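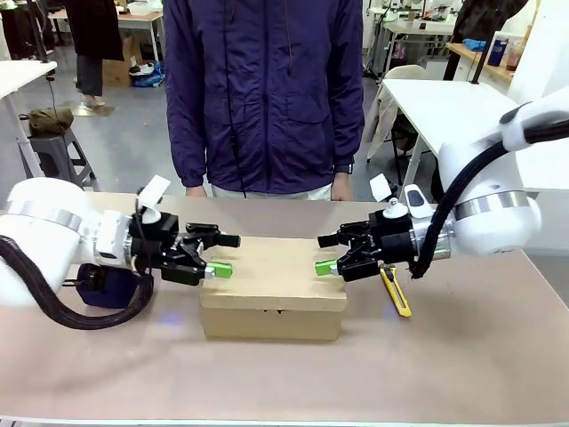 **Lirkum two-arm planner: progress report, September**
Prepared by Veronica Surdu for Prakash Kurup, Bristhorpe

It has been a really good month for the software. The planner now treats both arms as one system from the first waypoint to the last, and the old habit of planning the left arm, freezing it, and then squeezing the right arm in around it is gone. Sohail Shaikh finished the merge on a Thursday evening and we have been running on it ever since.

**Planning**

Box work was the reason for the change. When two grippers close on opposite sides of the same piece of cardboard, small timing errors show up as a twist in the box, and the old code had no good way to see that coming. The new planner keeps the fingertips level on approach and slows both arms together if either one falls behind. Margareta Coman wrote the timing layer, and it's a lovely piece of work (short, too!).

We also added loose objects on the tabletop to the collision map. A utility knife lying beside the box now gets its own keep-out zone, which the arms plan around.

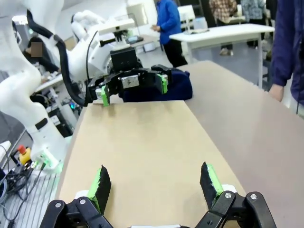 *2 min read*

**Perception**

The wrist views are where most of our effort goes next. Long, flat cardboard is hard for the edge finder: beige sheet, light grey table, very little contrast between them. Maricica Pîrvu retrained it on more than 100 hand-labeled views and it now holds on to the long edges much better. It still gets confused when the other gripper's green pads cover a corner, so we are passing the known pose of each arm to the other arm's camera code as a hint. Early results look promising, and I'd love to show you on your next visit.

**Tooling**

Sobczak, our replay viewer, can now play the joint logs and wrist video side by side. Debugging that used to eat an afternoon takes a coffee break.

**Still open**

- The force limit on closing is set by hand for each box type.
- Two of the 4 planned Barkulier test routines are written. The other two wait on the corner fix.
- Sohail wants a cleaner restart after an emergency stop; at present both arms have to be homed again.

No change to the budget. We would like to keep Maricica on labeling through the next period, and I'll send the hours separately.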